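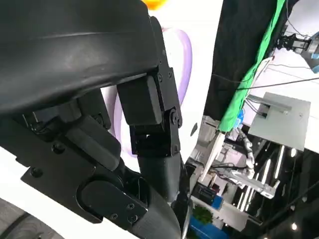

They all look good at an open day, was the first thing my brother-in-law had to say when I told him on the phone where I'd been, and you should go back on a wet morning in February when the thing has been running all night and see what it's doing then. He has a point, and I'd already had most of it myself on the drive home.

So, Prornis. The invitation said doors at ten. I got there at twenty past and the coffee was gone, but there was a stack of folders nobody had opened, with Prokden on the cover in silver. Prokden is the name of the picking system. Prornis is the company. It took me a while to get that straight, and I think the man giving the talk mixed them up once or twice too.

The talk ran 40 minutes. It had a slide with 592 on it, very large, and under it "successful picks per shift." I asked how long a shift was. Eight hours, he said, then said it depended on the site. I asked what an unsuccessful pick was and whether those were on another slide. They weren't. I did the sum on the back of the folder while he moved on: 592 in eight hours is 74 an hour, so a bit more than one a minute. Our slowest packer does better than that with a bad shoulder. I didn't say so out loud. I wish I had.

After that we went through to the workshop, which I liked a lot more than the talk. It was a real working place with benches covered in stuff, cables, bits of rail, a dark box with a blue panel. There was a potted plant in among it all. I trust people more when they have a plant and a mess. The gripper is a big black lump of a thing when you get your face near it, all brackets and little hex screws, and my first thought was who tightens those. So I asked that as well. The young woman running the demo said they check them every 20 days, and that in practice it's when somebody hears a rattle. Best answer I got all day.

She ran it for us six or seven times. It's smoother than I thought it would be, I'll give them that. It picked up a cardboard carton, then a tub, then the carton again. Then a man near the back held out his own glasses case and asked if it could do that one, and there was some looking at each other. She said it hadn't been taught that item. He said neither had his new starters, and they manage. People laughed, a bit unkindly I thought, and she went pink. The case stayed in his hand.

What I wanted to see was the dull part. What happens when a carton comes down the line with a crushed corner, or wet, or with the tape flapping. Those are the ones that cost us money. They said there was a video. I said I'd rather see it here and they said the cell wasn't set up for that today. Fine. But it was an open day, and they picked what to set up.

Prices came up over lunch (sandwiches, decent ones). No figure for the whole system, only that the yearly service plan would be "in the region of" some 2,000, and that was before anyone had mentioned spare parts, the floor, the fencing or who gets trained. I've heard "in the region of" before. We had it with the Matoušek wrapper, and that region got bigger every time they sent us a letter. The wrapper is still in the corner with a sheet over it.

Two fellows from Zekwood were at my table and they were keen. They've got one on order. I asked what it would be doing and they said palletizing to start with and then they'd see. I asked if they'd been to a site that already had one running and they said no, was there one? I put that down as a question to send Prornis.

Things to ask, before I forget:
How many picks failed, same shift, same site as the 592.
Can we send them a box of our own damaged cartons and come and watch.
Who comes out when it stops at three in the morning, and from where.
Name of a customer who has had it a full year.

If they say yes to the second one I'll go back. I wouldn't mind being wrong about it. My knees would like a machine that lifts tubs.

Left at half past two, filled up on the way, home before the traffic. Still have their pen. It's run out already.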